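Getting a Rental Apartment Ready Between Guests: Household Tips

Posted 26/07/2021

If you let out an apartment by the week, you already know the gap between one set of guests and the next is exactly as long as it takes to find the vacuum cleaner. We run two places in Ondley, a one-bedroom on the harbor side and a bigger one up the hill, and these are the habits that have survived a few seasons. The others died in June, when everybody wants to arrive early.

Start the laundry before you look at anything else. Don't open the fridge. Don't check the balcony. Strip the beds, load the machine, press the button, and then you may go and be disappointed by the oven.

Keep 3 sets of sheets per bed. One on, one in the wash, one for the evening a guest telephones about red wine. White sheets are boring, and they can all go in together on hot, so buy white.

Towels get fabric softener from people who don't like being dry. Half a cup of white vinegar in the rinse does the job, and the smell goes once they're dried.

Coffee pots and kettles

Fill the kettle halfway with equal parts vinegar and water, boil, leave it an hour, and rinse three times. Leave a note on it while it's soaking. I once made a very memorable cup of tea.

The stovetop coffee pot should never see dish soap, according to half our guests, and should be scrubbed with it, according to the other half. Hot water and a cloth, then leave the parts separate to dry. Check the rubber ring while you're there. New ones are cheap and the old one will fail on a Sunday.

The drawer

Every rental kitchen has a drawer with one chopstick, a corkscrew from a bank and the manual for a microwave you no longer own. Empty it on every turnover. Guests add to it. We have received, over the years, four garlic presses and lost every decent knife.

Label the keys with a color and leave the address off. The spare set lives in a lockbox, and the code gets changed between bookings, including the times you're sure you'll remember to do it tomorrow.

Smells

An apartment shut up for a week smells like an apartment shut up for a week. Open windows on opposite sides for 60 minutes before you reach for anything in a spray can. Run every tap, and pour a jug of water down the shower drain if the place has been empty a while, as a dried-out trap lets the sewer say hello. A bowl of baking soda in the fridge is fine. Lavender sachets are a matter between you and your conscience.

Cupboards and shelves

Wipe these top to bottom with a damp cloth (barely damp on wood), then go over them with a dry one. Run a hand along the back of the highest shelf. That's where the single socks go.

Leave guests more empty shelf than you think they need. People on vacation arrive with two suitcases and leave with five bags, and if there's nowhere to put things they will use the stove.

Before you lock up

Lights off, fridge on. I have done it the other way around. Take a last look under the beds, set the thermostat, and put the welcome card where it can't get wet. 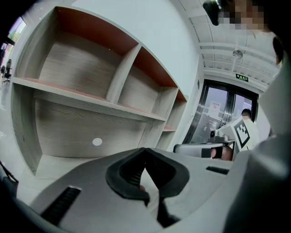
Open shelving with plenty of room for luggage overflow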